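Plindora Hand Grippers: Set-Up Guide
Section 3: Your first cloth task

Last updated Sep 15, 2020

If you've made it through Section 2, you have two charged grippers, both paired to the recorder, and you're itching to grab something. Good! This section walks you through folding a piece of clothing on a bed, start to finish. I picked cloth for the first task on purpose. It's soft, it won't break if you drop it, and it'll show you very quickly whether your jaws are lined up.

I wrote this for the Plindora two-hand kit with the standard black jaws. If you bought the Enton wide jaws as an add-on, do the jaw check in Appendix B first and then come back. The steps are the same after that.

What you'll need

Two grippers, left and right
The recorder box and its power cord
One knit top, a solid color that stands out from your sheet
A bed or a big padded table with a plain sheet on it
A second person for the two-hand part, if you can get one

Get the bed ready

1. Put a plain sheet on the bed and tuck it in at the corners. Wrinkles are fine. I used to spend ages smoothing mine and I've stopped, because a real bed has wrinkles and you want your recordings to look like real life.

2. Turn on the overhead lights and leave them alone for the whole session. If you have a soft light on a stand, set it up behind the headboard or off to the side, and make sure you can walk all the way around the open sides of the bed without kicking the stand.

3. Clear the part of the bed you'll be working on. You don't have to strip the room bare! You just need enough open sheet to lay the top out flat with both sleeves open.

Note: Shiny floors can throw bright patches back at the camera. It's mostly harmless, but if your preview keeps getting lighter and darker as you move, pull a curtain or switch off the lamp that's causing it.

Pick up a corner with one hand

4. Wake the gripper by holding the round button on its side until you feel a short buzz.

5. Hold it the way you'd hold a garden hose nozzle, with your fingers wrapped around the grip from below. Keep your wrist loose. New users squeeze the handle like it's trying to get away, and by the tenth fold their forearm is done for the day.

6. Bring the jaws down at a low angle, almost flat to the bed, open them, and slide them over the corner of the cloth. Then squeeze gently.
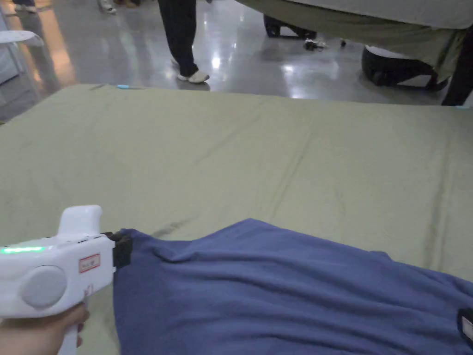

The low angle is the thing I get the most mail about, so let me go on about it for a minute. If you come straight down from above, the tips push the cloth into the mattress and you end up pinching a bit of sheet along with it. Come in from the side and the cloth has somewhere to go. Look at how the dark blue fabric rises and bunches up around the jaws when they close on the corner: that little fold is what you're after, and it gives the pads plenty to hold. The green light strip along the side should be lit while you do this. On the Plindora, steady green means the gripper is recording.

7. Lift the corner a few inches, hold it for a slow count of three, and set it back down. Open the jaws all the way before you pull back. If you pull back too soon, the cloth comes with you and you get to lay it all out again (ask me how many times).

8. Do that with each corner until it feels dull. Dull is good.

Caution: Keep your free hand away from the jaws while the gripper is awake. The pads are soft but the links behind them are not, and they will find the loose skin between your thumb and finger.

Check your camera view

Before you do any real folding, stop and look at the preview on the recorder. The camera sits on the gripper, so it sees what the gripper sees, and most bad recordings I've been sent could have been fixed right at this point.

9. Open the jaws fully and point the gripper across the bed. Both black fingers should show, one on each side, with a clear gap between them.

10. Check that the pads are the same height. If one is higher, loosen the base bolts a quarter turn, nudge the finger, and tighten again. Don't touch the screws in the middle of the fingers! Those are set at the factory, and I spent a very long evening putting one back.

11. Look past the fingers. You want plenty of bed in the view, and a good bit of room behind it too. The recorder works out where the gripper is by watching things that stay put, like walls, furniture and ceiling lights. A blank wall gives it nothing to work with.
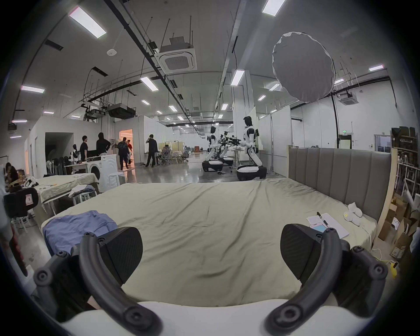
Jaws open, pads facing each other across the gap, with the bed and the room behind in view.

Note: People walking through in the distance are okay. People standing right up against the bed and moving a lot are less okay. If the tracking bar on the recorder turns yellow, ask them to give you a few feet and carry on.

12. If the view looks soft or smeary, wipe the lens with the cloth from the kit. Not with your shirt. I know you were going to use your shirt.

About tilting the gripper

You'll notice your preview goes sideways as soon as you turn your wrist. It looks pretty wild the first time, with the ceiling lights off to one side and the bed standing up like a wall. Don't correct for it. Turn your wrist however the job needs and let the software sort out which way is up. When I started out I tried to keep every shot level, and all my folds came out stiff and slow.

What does matter is that you turn smoothly. A fast flick smears the picture and the tracking can lose its place. I think of it as moving at the speed of someone folding laundry while half watching TV.

Pick up the top with both jaws closed on a real bunch of fabric, tilt it, and watch the tracking bar as you go. It should stay green the whole way around. 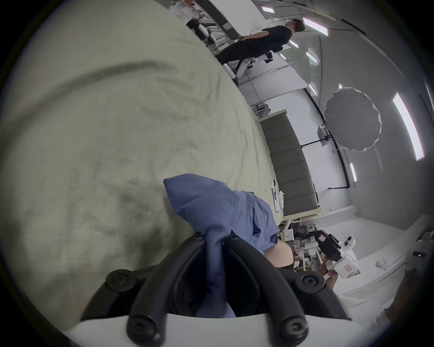 Fold with two grippers

You can run both grippers yourself, one in each hand, or share the job with a second person on the other side. I like to start people off sharing. It's easier to learn one hand at a time, and it's a lot more fun.

13. Wake the second gripper. The recorder should show two tracking bars. If you only see one, turn both grippers off, wait for the recorder to beep, and wake the left one first.

14. Agree on who leads. The leader says "grab," "lift" and "over." The other person just follows along. It feels silly out loud, and your folds will be so much better for it.

15. Lay the top out with the sleeves open and the neck pointing the same way each time. Any direction will do, but stick with it for the whole session.

16. On "grab," each of you takes one end of the same edge. Get the cloth well between the pads, then close.

17. On "lift," raise the edge together and pull away from each other just enough to take out the slack. You're looking for a long, easy fold between the two grippers. If it's tight like a clothesline, you're pulling too hard and a knit will stretch on you.

18. On "over," carry the edge across and lay it down. Open both jaws, back off, and look at what you've got.

If the fold comes out crooked, leave it and fix it with the grippers — don't reach in with your bare hands. A fix done with the grippers is useful, and you should keep it in the recording. I toss far fewer takes now that I've learned to keep going after a mess. My first batch with this kit was 534 takes, and I threw out 62 of them, nearly all because I'd grabbed the cloth with my fingers halfway through without thinking.

Where you put yourself makes a difference too. I sit or kneel right at the bed edge so my elbow has something to rest on, and I keep the other gripper in my view the whole time.
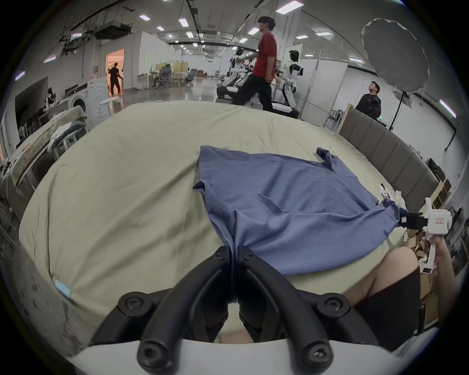
If you can see the other set of jaws in your preview while you fold, the software has an easier time matching up the two recordings. It isn't required, but I've had fewer sync warnings since I started doing it, and it also means you can tell when your partner has lost their end.

19. When the top is folded, set both grippers down on the bed with the jaws open and press Stop on the recorder. Wait for the long beep before you pick anything up again.

Caution: Don't leave a gripper parked with the jaws clamped on cloth. The motor keeps pushing, the housing warms up, and you'll eat through your battery.

If something goes wrong

The jaws close but the cloth slips out. You've probably got just the edge. Go in a bit deeper. If it still slips, check the pads for lint, which builds up fast with knits. A strip of tape lifts it right off.

The jaws grab the sheet too. Lower your angle and raise the cloth a touch before you close.

One tracking bar goes red and stays red. Point that gripper at the far end of the room and hold still until the bar comes back. If it won't, stop, save, and start a new take.

The jaws click when they open. Give the pivots a drop of the Falside oil that came in the box, then open and close a few times. The pads themselves should stay dry.

The counter flashes. The kit asks for a service check at 3000 grips. You can keep working for the rest of the day, but do the check before your next session. The steps are in Section 6, and you'll need the small hex key.

Saving your takes

20. Plug the recorder into your computer and open the Kandasamy viewer. Your takes show up by time, newest on top.

21. Watch at least the first one all the way through, both views side by side, before you record any more. You'll spot things there that you'd never catch on the little screen.

22. Name the session, press Save, and leave the recorder plugged in until the light goes off. Section 4 picks up from there with towels and pillowcases.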